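Flokley Shared Workshop
Bench log, drinks service build
Entry 13, May
Status: open

Purpose of entry

This entry records the state of the drinks service build at the close of the afternoon session, together with the settings in use and the items carried forward. It supersedes the bench layout given in the previous entry. Members who intend to use the white table before the next session are asked to read the section on layout first.

Background

The build was approved in the spring as a shared project between the Flokley workshop and the Cidton group, who supplied the two-armed platform and the hands. The objective is limited. The robot is to take a cup standing on the table, place it under a tap, operate the tap, and return the cup to the table in a position from which a person can take it. Carrying the drink away from the table is outside the scope of the build and has been deferred.

The control scripts are kept in the project folder under the name Winirside. The version in use during this session is the one marked for bench work. The version marked for demonstration has not been changed and should not be loaded until the new tray positions have been entered.

Layout

The dispensers now stand side by side toward the far edge of the table, each on its own steel tray. The dark tank is the coffee dispenser and is the only one used for pouring at present. The clear one remains in position so that the right arm learns to work close to it without contact. The gap between the trays was reduced at the start of the session. The earlier, wider spacing obliged the right arm to reach too far for its elbow to stay within the limits set in March.

The cup starts on the open table to the left of the first tray. Its start position is taken from the front left corner of that tray, and the tray itself is measured from the table edge. Any person who moves a tray for cleaning must measure it back into place and initial the sheet.
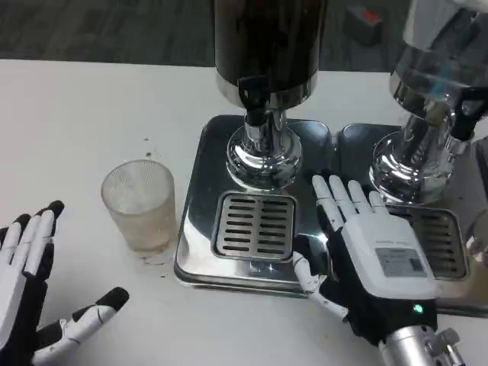

Cup at left of the first tray; right hand over the trays.

Hand settings

The left hand is assigned to the cup and the right hand to the tray side. This division was adopted after the first trials, in which both tasks were given to the right hand and the wrist was required to turn through nearly its full range. The present arrangement is slower to set up but places less demand on the joints.

Grip force on the left hand is at level 4. Level 6 was tried at the start of the session and withdrawn. It held the cup securely, but the wall of the cup could be heard to creak, and the group agreed that a lower setting was preferable. The thumb closes first and the fingers follow. Reversing that order pushes the cup away from the palm before the thumb arrives.

The rest pose for the right hand is palm down with the fingers forward. It was chosen in preference to a raised pose so that the arm does not carry its own weight between runs. The wrist temperature readings taken by the Cidton group support this choice, and the readings have been added to the folder.

Pouring

A total of 13 runs were made. Runs were started by a member standing at the stop button, in accordance with the workshop rule for powered arms. The coffee was brewed in the kitchen and allowed to cool before the tank was filled. It is to remain so until the build has been reviewed for use with hot liquids.

The position of the cup beneath the tap is the most sensitive part of the sequence. The script places it on the slotted grate, and the hand must then clear the stream without brushing the cup. A small outward movement of the wrist before the fingers are lifted was added during the session and has been retained.
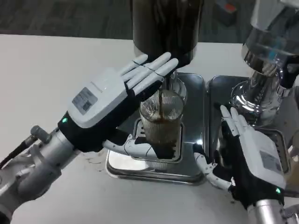

Coffee entering the ribbed cup on the first tray.

The script stops the pour by time alone. This was accepted as an interim measure, but the flow from the tap falls as the tank empties, and a fixed time will give a short measure late in the day. A Magagula load cell has been ordered for placement beneath the first tray. Until it arrives, the tank should be topped up before each block of runs and the level entered in the margin of the run sheet.

Approach to the cup

The approach path for the left hand was revised. In the former path the hand descended over the mouth of the cup and closed from above, and on several occasions a finger caught the rim. The hand now turns on its side and comes in low, with the thumb passing in front of the cup and the fingers behind it.
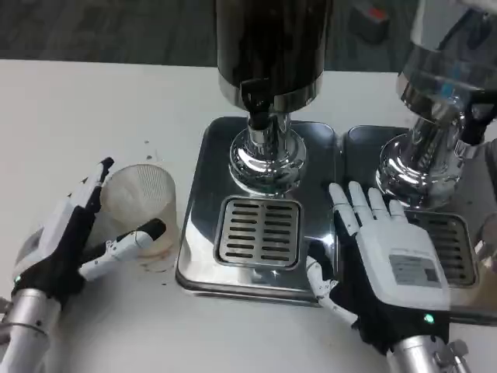
The revised path requires clear table on the left. Tools, cloths and run sheets are to be kept off that part of the surface while the arms are powered. The path also assumes that the cup is upright and in its start position; there is no recovery step at present if it is not, and the member at the stop button is expected to end the run.

The vision settings were not altered. Reflections from the trays continue to disturb the estimate of the cup's edge when the overhead lights are on at full strength. A matte cover for the rim of the first tray was proposed. The proposal is held over until it can be shown that the cover does not trap liquid.

Housekeeping

Coffee marks on the table are to be wiped at the end of each block with the arms powered down. Drip grates are to be lifted out and rinsed separately. Solvent cleaner is not to be used on the hands.

Carried forward

Enter the new tray positions in the demonstration version of Winirside.
Fit the load cell on arrival and repeat the pour runs against weight.
Write a recovery step for a displaced cup.
Confirm with Cidton the elbow limits for the right arm at the new spacing.
Obtain a second cup of the same pattern for comparison of grip level.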